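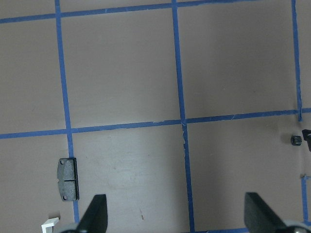
When should wireworm baits go in ahead of spring canola?

Baits should be set two to three weeks before the planned sowing date, once soil at seeding depth is warm enough for larvae to move up. Baits placed in cold or very dry soil will under-read the population, and a low count from those conditions should not be used to rule out treatment.

Wireworm activity in the Mustuvdale district was patchy last season, with the heaviest stand losses in paddocks coming out of long pasture. Cereal stubble with high ground cover was the next most affected. Cultivated ground had the lowest counts, although two cultivated sites on the eastern side recorded enough larvae to warrant a second check.

The bait method is unchanged. Soak equal parts wheat and barley for 24 hours, bury a cupful at a depth of 5 cm, cover with loose soil and mark the position. Dig up after seven days and sieve the grain together with the surrounding soil. Record true and false wireworms separately, as they differ in feeding depth and in their response to stubble. True wireworms are generally softer bodied, with a flattened, darker head. False wireworms are harder, rounder in section and more polished in appearance.

Baits should be spread across the whole paddock and should include any low-lying areas. Larvae are strongly clumped, and baits confined to the headland give a poor estimate. Growers who recorded bait positions last year are encouraged to use the same points again so that the counts can be compared.
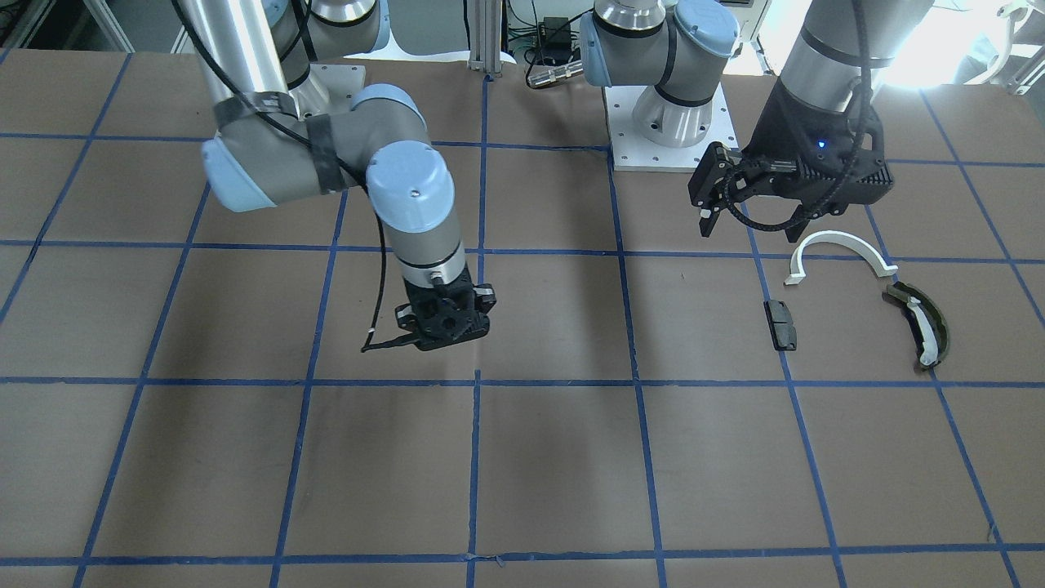

Where counts are high, seed treatment remains the main option. There is no effective rescue treatment once larvae are feeding below the surface - foliar sprays applied after emergence do not reach them. Increasing the sowing rate offsets light losses only. Press wheels set to firm the soil over the row will restrict larval movement and also assist establishment in drier seedbeds.

Plant counts should begin as soon as the rows are visible and continue to the four-leaf stage. Look for wilted or severed seedlings with the stem chewed below ground level. Damage at the surface is more likely to be slugs, earwigs or cutworm, and these need a different response. Check after dark if the cause is not clear.

Variety Paracha was slower to establish than Fluris at the Trukenmont site, and thinning was more apparent in the Paracha plots. The site was not designed to compare tolerance and the result should not be read as a varietal difference. Seed size differed between the two lots.

Adult beetles emerging over summer can be monitored with pitfall traps from January. Trap catches indicate which species are present but are a poor guide to larval numbers in the following crop, and do not replace baiting.

The next update will cover redlegged earth mite timing and slug baiting in retained stubble.

This website uses cookies to improve your experience. By continuing to browse you agree to our use of cookies. Accept | Manage settings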